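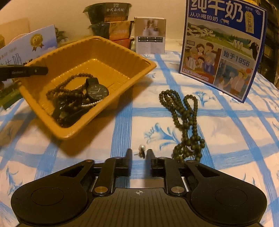
The second version of the Pekus hand gripper weighs less than the first and squeaks more. Its builders, a small group who rent bench space at the Furkdale shared workshop, have lived with the squeak for most of the spring. They have had bigger problems to fix.

Pekus is a hand-held gripper: two fingers, a pair of linkage arms and a ridged housing. A person holds it, works the fingers and records each grasp. The recordings are meant to train a robot arm called Amis, which is still in pieces on a shelf in Furkdale.

The first housing took 11 tries to print. Early ones split along the layer lines near the pivots, where the arms pull hardest. The group thickened the walls, moved the screw holes inward and slowed the printer down. One print now runs overnight. Parts have cost $1215 so far, and the largest share went to motors for Amis that nobody has wired up yet.

Much of the testing happens at home, on a dining table. The workshop benches are flat, gray and bare, and grasps recorded there didn't teach the group much about other places. A patterned tablecloth and a few cartons in the background make a harder test for the software that has to find the object.

Jewelry came next, and it has been slow going. A watch has a stiff case and a strap that bends. Beads roll, and a strand picked up at one point drags everything tangled with it. A pearl stud is small enough that the fingers have to close almost level with the table. 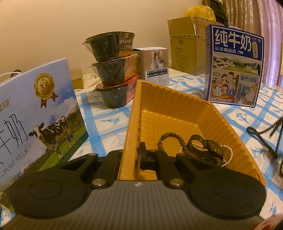 *Wooden beads, a black watch and a string of small white pearls share one corner of the tray.*

A session is 40 grasps, then a break. Wrists get tired before that if the grip is wrong, and the group has sanded the handle twice. Files are sorted the same evening with a short program called Illés, written by one of the members. It sets aside any grasp where the fingers leave the view – a common fault when people hurry.

The target is 1000 good recordings before Amis is bolted together. The group wants to reach it in June, then give the arm a first try on the same tray. New bushings for the squeak are on order.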